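Gratcombe Community Kitchen: progress report
To: Siv Eide, Harms Fund
From: Azucena Palacios
10 January 2021

Siv, short one, sorry. Full accounts to follow when Jamshid has closed the books.

Where we are
Cooking classes running again, smaller groups. 12 people max per session, down from 20. Waiting list for the beginners course, none for baking. Might merge baking with the after-school group, undecided.

Lelden site still not open. Landlord wants the extractor hood inspected a second time before he signs. Borghild Torvik has called him twice, left messages. Will try again. If no answer by the end of the month we go back to the church hall and pay by the hour.

Money
Of the grant, $1,000 is unspent, all from the travel line. Would like to move it to ingredients. Prices up on oil and rice especially. Please confirm by email if OK, Jamshid needs it in writing for the file.

Gas bill came in higher than budgeted. We covered it out of class fees.

Recipe booklet
Text is done, 30 recipes, plain English, big type. Nuala Ó Néill is proofreading. She has cut my introduction in half and it is better. Spanish version has to wait untill June, the translator is booked up.

The sauces and seasonings chapter was the slow one. People buy a bottle for one dish and then it sits there. So each sauce now gets three uses, one of them cold. Oyster sauce goes with greens, fried rice and a noodle salad.
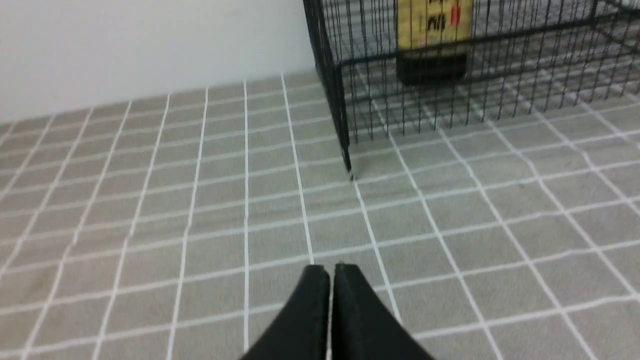
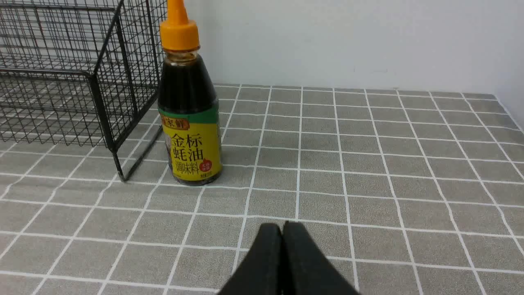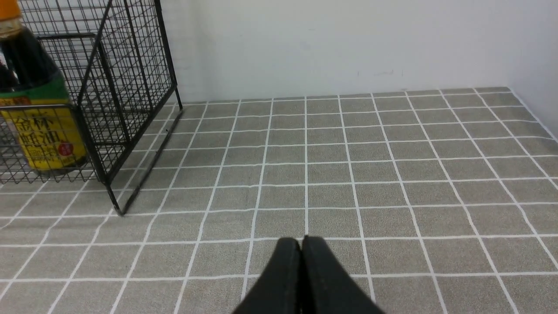
Problems
Attendance drops when the weather is bad. The bus stop is a long walk from the door. Looking at a ride share list but the insurance question is not answerd.
Second freezer failed. Repaired once, not worth doing again. Quote from Aretti for a replacement is attached.

Next
Get a yes or no on Lelden.
Booklet to the printer once Nuala is finished.
Knife skills class, new teacher, date to be set.
Budget change form, once I hear from you.

Azucena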